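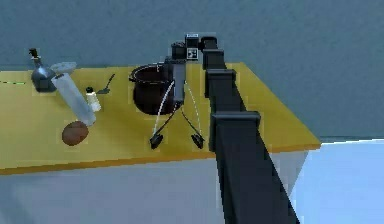
The Kevura 200 club series goes into its final round with the touring class still undecided. Bohdana Lytvynenko leads on 393 points after a win and a third at Zilel, where the second race was shortened by a long safety car period. Marshals at the next round will use a revised flag set, and the new yellow is the flat, strong shade of a tabletop under a nearly black robot arm, chosen so that it reads clearly against dark bodywork and tire walls. Drivers who have only seen the older, paler flag should look at the new one at sign-on.

Afshin Asadi is second in the standings. His car lost fourth gear on lap nine of the opening race and was fitted with a spare gearbox before the second, in which he finished fifth. The replacement unit has a shorter final drive. Asadi expects to keep it for the last round, as the back straight there is short and top speed matters less than drive out of the hairpin.

Minimum weight in the touring class remains 985 kg with driver, measured at the end of the race with whatever fuel is left. Two cars were close to the limit at Zilel. Ballast must be bolted to the floor in the passenger footwell and sealed before qualifying.
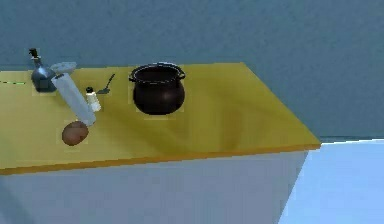 The tire allocation is also unchanged. Each entry may mark six dry tires for the weekend, with wets free. Pressures are not controlled, but the Jacobs team found its rears over four psi too high after the first race and lost places in the closing laps as a result.

The final round is at Pleltska in September, with 52 entries received across all classes. Scrutineering opens at 7:30 and closes at 9:00. Late arrivals will start from the pit lane.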